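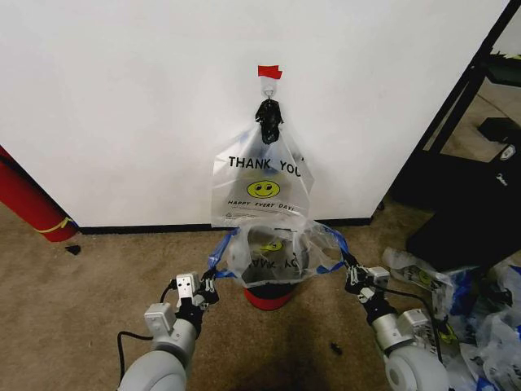

Home Stories Essays Archive Subscribe

Happy Every Day

4 min read

By the second week Llorente had started talking to the bag on the hook. He didn't say much to it. Good morning, usually, and once, after a bad handle, "Don't start."

The contract said 400 good examples of opening a shopping bag and fitting it into a wastebasket. Camer, who wrote the contract, had chosen wastebaskets on the grounds that they were easy. Camer had a desk at Hamwood, with a window, and his wastebasket was emptied at night by someone else.

Llorente worked the arms. He stood behind them with a controller in each hand, and when he closed his fingers the grippers closed theirs, a moment later and with less conviction. Pinch left handle. Pinch right handle. Pull apart, lower, tuck. A child could do it in four seconds, and Llorente, at his best, could do it in the time it takes to soft-boil an egg.

"You're hesitating," said Moya, who reviewed the recordings.

"I'm thinking."

"Well, it learns the thinking too. I've got a whole batch where the model gets both handles and then stops and hovers. Just hovers there, like a man in a greeting card aisle. Where do you suppose it got that?"

He tried after that to be decisive, and tore 17 bags before lunch. Moya marked them all as failures and then kept them, and this bothered him more than if she had thrown them out. She said failures were useful. He asked what they were useful for. She said she'd have to ask Camer.

The smiley faces were the hard part. HAPPY EVERY DAY! they said, on every bag, and he had by now read it more often than he had read any other sentence in his life, including his own name. THANK YOU, said the bag, coming off the pile. THANK YOU, backward, through the plastic, as he got it open. He had worked for people who thanked him less, and Camer was one of them.
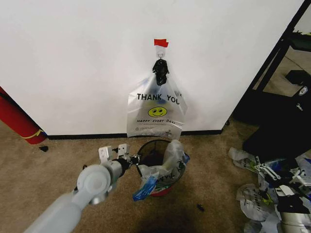 The wall at Sekumden, with the hook, the bag and the basket.

On Tuesday they ran the model by itself for the first time. Llorente put the controllers down and found he had nothing to do with his hands. Camer came over from Hamwood to see it and stood in the doorway in his coat.

The left arm went down and found a handle. The right arm found the other one. They drew apart, the bag opened, and then the whole machine stopped.

"What's it doing?" said Camer.

"Thinking," said Moya.

It went on thinking. Llorente knew exactly how long it would take, down to the small dip of the left wrist, which came from an old shoulder trouble of his and a habit of shifting his feet. He felt the way he had felt at his cousin's wedding, watching the video of himself dance.

Then it lowered the bag and tucked it in, left side first, badly, the way he did it.

"Can we get it without the pause?" said Camer.

Moya looked at her screen. She said that would take more examples, and that they would have to be by somebody else.

"Or," said Llorente, "I could be quicker."

Camer considered this with his hands in his pockets. Then he told them 774, he'd have the paperwork sent over, and could somebody please show him where the elevator was.

Llorente walked him down the hall. When he came back he picked up the controllers, nodded to the hook, and reached for a handle.

Comments (3)

plasticdrawer: The greeting card aisle. I have been that robot.

Ines R.: I did this job for a winter, except with socks. The wrist dip is real. Mine was a sniffle and the arm would jerk every time.

tobyk: Liked it but I wanted to know what happened with the 17 torn ones. Does Moya ever ask?

Previous Next More Stories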